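Riis Bedlinen for Residential Settings

Product range: Duvet covers, fitted sheets, flat sheets, pillowcases
Supplier: Rosimia Contract Textiles
Page last revised: 21 July 2021

Overview

The Riis range is supplied to halls of residence, hostels, staff accommodation and supported housing. It is intended for buildings where bedding is changed weekly and laundered centrally, and where replacement pieces must match those already in use. All items are sold singly or in cartons, and no minimum order applies to existing account holders.

Riis replaces the earlier Skoltach range, which was withdrawn in April. Customers holding Skoltach stock may continue to use it alongside Riis. The fitted sheets share the same dimensions, although the Skoltach pillowcase is slightly shorter and should be kept with its own pillows.

Fabric

All pieces are woven from a blend of cotton and polyester. The blend has been chosen for its short drying time and for its resistance to creasing when folded straight from the dryer. Customers who require pure cotton should ask for the Gisix range, which is made to order and takes longer to deliver.

The fabric is dyed before weaving. Colour is therefore consistent on both faces, and patterned pieces may be used with either side uppermost. Slight differences in shade may occur between production batches. Where an even appearance across a building is important, the full quantity should be ordered at one time.

Sizes

Fitted sheets are offered for small single, single and double mattresses. The standard single duvet cover is 200 cm long and finished width is given on the order form. A longer version, measuring 260 cm, is available for extended beds and should be requested by name. Pillowcases are of the housewife type with an inner flap.

Mattress depth should be measured before ordering fitted sheets. The deep version should be selected for any mattress used with a topper or a quilted protector.

Colours and patterns

Plain pieces are available in white, stone, slate and dark green. Patterned duvet covers are available in stripe and check. Fabric samples are sent free of charge and need not be returned.

Care

Wash at 60 degrees with similar colours. Do not use chlorine bleach on any piece other than plain white. Tumble dry on a medium setting and remove promptly. Fastenings should be closed before washing. Allow for shrinkage of up to 5 per cent in the first few washes; the stated dimensions refer to the fabric as supplied.

Name tapes and laundry labels may be attached to the lower hem. Heat-sealed labels should be applied at the temperature given by the label manufacturer.

Ordering and delivery

Orders are accepted in writing from account holders and must state the product code, size, colour and quantity. Our Riis warehouse stock normally stands at around 3000 pieces. Larger orders may be divided between two deliveries by agreement. Deliveries are made to a ground-floor entrance, and a named person must be present to sign for the goods.

New accounts are opened by Lumturie Hoxha. Enquiries about existing orders should be addressed to Selim Polat, and requests for samples to Buppha Yensuk.

Returns

Unused items in their original packaging may be returned within 57 days of delivery. Faulty items may be returned at any time during the guarantee period, provided that the care instructions have been followed. Items that have been labelled, altered or washed cannot be accepted unless they are faulty. A returns number must be obtained before any goods are sent back, and should be written clearly on the outside of the carton.
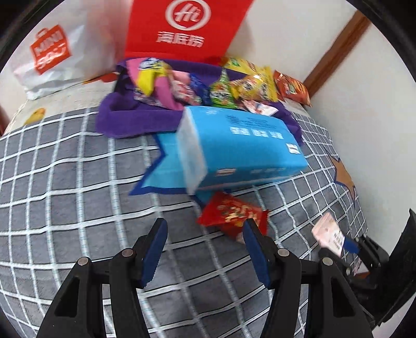
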